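Home | Food | Garden | Archive

Print this page | E-mail to a friend

The eggplant rewards a careful buyer. Trenora's kitchen school advises its students to look first at the cap, which should be green and firmly attached. 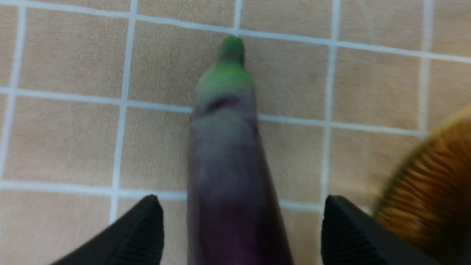 Slender varieties need no peeling. Slice them lengthwise, salt lightly and roast for 20 minutes — longer if the neck is still firm.

Comments (2)

Yatziri Nava: I always peel mine. Old habit.

Ashok Dhillon: Does this work on a grill?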